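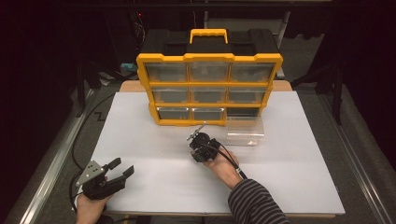

Sunday job, and one I have been putting off since October: sorting out all the little bits that live in the bottom of the kitchen drawer. Screws, picture hooks, fuses, those tiny felt pads for chair legs. You know the drawer, I'm sure you have one too!

I bought one of those little organizers with the clear drawers, nine of them, three across and three down, in yellow and black. It has a handle on top, and that sold me, because I do most of my fixing wherever the broken thing happens to be.

I'm starting with the bottom right drawer and working up from there. Heavy things low down (nails, the big screws), light things at the top. My old Mamham box had it the other way around and it tipped over every time I so much as looked at it.

Small tip if you're doing the same: take the drawer all the way out and fill it on the table. I used to try pouring screws into a half-open one and I'd be finding them in the rug for weeks.

I'm not labeling anything yet. The drawers are clear, so I'd like to live with it for a bit and see what I reach for. Last time I made 22 beautiful labels on the first afternoon and half of them were wrong by the end of the month.

The picture hooks get a drawer to themselves. I have so many picture hooks. There was a bag of 700 mixed fixings from Plivetov on sale a while back and I think most of it was hooks, and we have maybe four pictures up in this whole house.

Still undecided about the wall plugs. By size, or all in together? If you have a system you love, please tell me, I'll be at this until supper and I'd be so glad of the company.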